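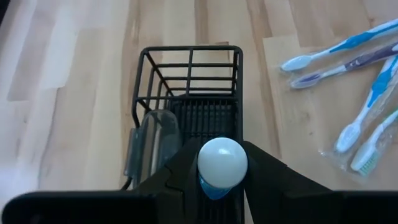
## Minutes, Bristhorpe Foreign Affairs Circle, Jun 10, 2026

Elisa Caruso in the chair, me on the notes again (sorry in advance for my shorthand!). We started late and skipped the reading of last time's minutes, which everyone had by email anyway.

**1. Natia border closure**

Most of the evening went on this. Elisa walked us through the government's decree and I'll admit I got lost around article four, but the gist is that the crossing to Melis stays shut until November, and some 3,000 people who used to go over for work every day are stuck. I asked whether the army or the president is really behind it. Elisa thinks the president, two members think the army, and we went back and forth for ages without settling it. The opposition's rally in the capital drew 884 people by the police count, and we all thought that number looked low.

**2. Letter to our representative**

Agreed to send one asking for a public hearing on the detained reporters. I read out my draft and it was too long (fair!). Elisa will trim it and take out the paragraph on sanctions, where we don't agree among ourselves. Vote: 82 in favor counting the mail ballots, none against.

**3. Cletano talks**

Put off to next time. I still want to go over the ceasefire text line by line, so please read it first.

**4. Money**

Approved $150 for printing the Natia briefing.

**To do**

- Elisa: final letter
- Me: send round the Cletano text, book the room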